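Keeping old desktops going at Graltutberg

Rania Hattar has been fixing office computers for eight years, the last two of them at the Graltutberg repair shop. Most of what comes in is a plain desktop tower that somebody was ready to throw out.

"People bring it in and say it's dead," she says. "Often it's one part. You open the side and start looking."

She lays the case flat before she touches anything inside. The power cord comes off first, then the side panel. She leaves the drive cables alone until she has to move them.

"I used to pull everything out right away. Then I'd spend an hour figuring out where it all went."

The processor is the part she takes slowly. The bracket over the socket has to be all the way up before a chip goes in or comes out, and she keeps her fingers off the contacts.

"You don't push. If it doesn't sit down by itself, it's turned wrong – lift it and look again."

Memory is easier. She tries one module by itself, then swaps it for another.

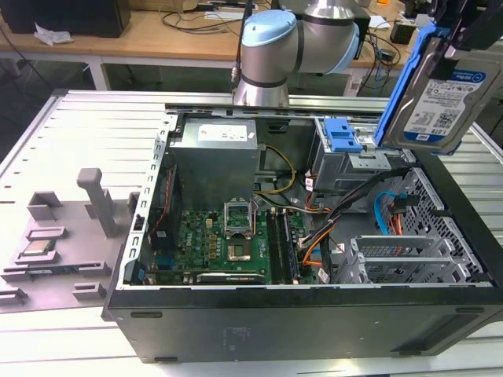
What gets saved

Hattar says power supplies and memory are worth keeping if they test fine. Cables go in a bin by type. Her coworker Elis Pritchard handles the drives, and a customer's files are copied before anything else is done.

The shop turned around 48 machines last August. "Some were just dusty," she says.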